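Flikier wants to be your group chat. Read the permissions first

Flikier added group calls in August, and by now you have probably been invited to at least one. The pitch is familiar. Tap a link, no account needed, up to 14 people on screen at once, free. I spent two weeks using it for family calls and one long planning call, and I'd hold off on moving everybody over.

Start with "no account needed." You can join a call without one, true enough. But the minute you want to call someone back, or see the chat that went along with the call, you get a sign-up page asking for a phone number. Give it the number and the next screen asks for your contacts. The "Skip" link is in small gray type under a big button that says "Find my people." I skipped. It asked again after the next call, and again when I changed my profile picture.
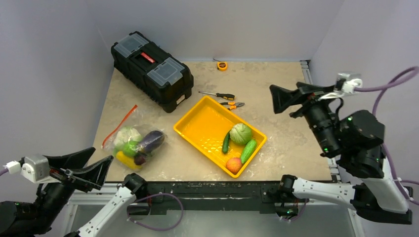
The help page says contacts are uploaded "to improve your experience." It doesn't say how long they are kept, or what happens to the numbers of people who never signed up for anything. I wrote to support with those two questions and got a link back to the same help page.

Then there is the call quality. With four of us on, it was fine, about what I'd expect from any of the older apps. When we got up to nine, the sound held up but the video turned to soup, and anyone on a phone was dropped to a still picture. The company says calls adjust to your connection. My connection was the same one I use for Mirelon, and Mirelon had no trouble with the same nine people an hour later. I can't tell you why. I can tell you which one my aunt could see us on.

Mirelon has its own problems, mostly that it looks like it was designed for a tax office. The mute button moves when someone shares a screen, and I have hung up on people because of it. It also cuts free calls off after 50 minutes, with a warning that pops up so late you barely get to say goodbye. Still, it asks for an email address and then leaves you alone.

A few readers asked about Suvarna, which bills itself as the private choice. Maybe it is. The claim is that calls are encrypted from end to end, but the small print says this applies to calls between two people, and group calls get "enhanced protection." I have read that page several times and I don't know what enhanced protection means. If it meant end to end, I assume they would say so. For one-on-one calls I have no complaint, apart from the ringtone, which you can't change unless you pay.

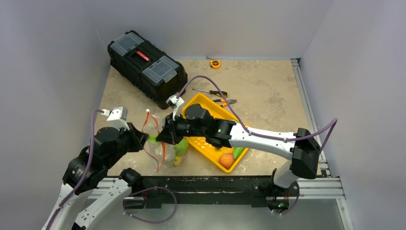
If you have already put Flikier on your phone and want to keep it, at least change these settings. Open the menu with your initials on it, go to Privacy, and turn off Contact Sync. Turning it off stops new uploads and nothing else. To clear what's already there you have to go to Account, then Data, then Remove Imported Contacts, and type the word REMOVE in a box. On the same page, turn off "Show when I'm around," or everyone who has your number will see a green dot each time you open the app. The green dot comes back after an update, at least it did on mine, so check it again.

On a laptop, use the browser version and don't bother with the download. It does everything the desktop program does except blur your background, and it doesn't start itself up every morning.

Several of you also sent me the news that Grinia is bringing video calls to its photo sharing app "soon." They said soon last year as well. I'll try it when there's something to try, and I'd suggest not clearing space on your phone until then.

If you've had an answer out of Flikier support that wasn't a link to the help page, forward it to me. I'd like to see one.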